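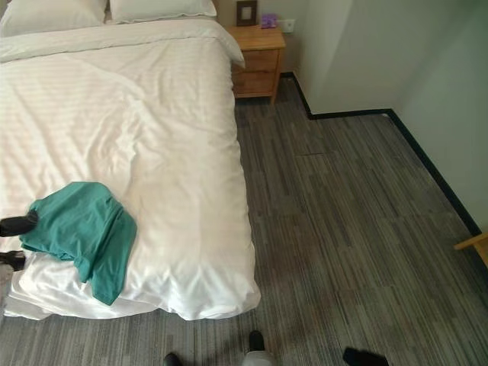
Keegan Lemieux has a drawer for the things people bring him, and he would like it noted that he did not ask for any of them. It holds mouth tape, magnesium sprays, three sorts of gummy bear and a small cloth bag of something that smells of hay. "People come in and put it on the desk like a cat with a mouse," he says. "They want me to say well done."

Lemieux is a pharmacist. He spent most of his working life behind a counter and now runs a sleep clinic two evenings a week above a dentist's in Graltlow, where the waiting room chairs are, by his own account, the least restful in the county. What he mostly talks about there, whether he likes it or not, is melatonin.

"Half of them have bought it online from somewhere abroad," he says. "They've seen a girl with very good skin take two gummies and drop off like a baby. Then they take two gummies and lie there."

In Britain melatonin is a prescription medicine, a fact that surprises a good many of his patients, some of whom have been giving it to houseguests. I ask whether he thinks it's dangerous. He looks at the ceiling for a while.

"For most grown-ups, for a short time, at a low dose, I wouldn't lose sleep over it." He waits to see if I'll laugh. I don't, and he goes on. "The trouble is you don't always know the dose. If it's sold as a sweet in a country where it counts as a food, what's on the label is more of a hope."

He's firmer about children. He doesn't want them having it unless a doctor who knows the child has said so, and he doesn't want it looking like sweets in a house where they live. It's the one point in our two hours at which he stops being funny.

His colleague Lamai Sukprasert joins us at this stage with a pot of tea, which turns out to be ordinary tea with ordinary caffeine in it, at seven in the evening. She is a nurse and does the longer appointments, the ones where people bring graphs.

"Oh, the graphs," she says. "I had a man with 29 pages. He had a watch and a ring and something under the mattress, and they didn't agree with each other. One of them thought he'd been asleep at a wedding."

She asked him to put the lot in a cupboard for 20 days and write down, each morning, whether he felt all right. He lasted four before he took the ring out again. She tells this without scorn. She wore a tracker herself for most of a year and gave it up when it told her she'd slept badly on a night she had thought was lovely. "I was tired all day after that. I'd been fine until I looked."

What do they suggest, then? Neither of them is keen on the question, perhaps knowing how the answer will go down. Get up at the same time. Go outside in the morning, even when it's raining, even in Graltlow. If you've been lying awake long enough to be cross, get out of bed and do something dull until you're sleepy. Lemieux reads the instructions for his boiler. He has become, he says, extremely well informed about his boiler.

For people whose insomnia has gone on for months, they steer towards a course of cognitive behavioural therapy made for it, which has decent evidence behind it and no flavour. "It's hard work and it's boring," says Sukprasert. "You can't film it." She also sends a fair number back to their GP, especially the loud snorers who nod off at traffic lights, and anyone who started a new tablet in the same month the trouble began. Several had already bought a weighted blanket.

And the magnesium? Lemieux opens the drawer and has a look, as though it might have changed. The studies are small, he says, and the spray on the soles of the feet is "a nice thing to do to your feet". He objects less to the stuff than to the bill. One patient added up what she'd spent on sleep since July and got to £3,636, a figure that included a special lamp and a pillow shaped like a kidney.

"For that I'd want to be unconscious till spring," he says.

I ask how he sleeps himself. Sukprasert laughs into her cup.

"Badly," he says. "I've got a dog and a bad hip. But I get up at half past six and I don't take it personally."

He has another patient at eight. She's already on the stairs, and she's brought him a bag.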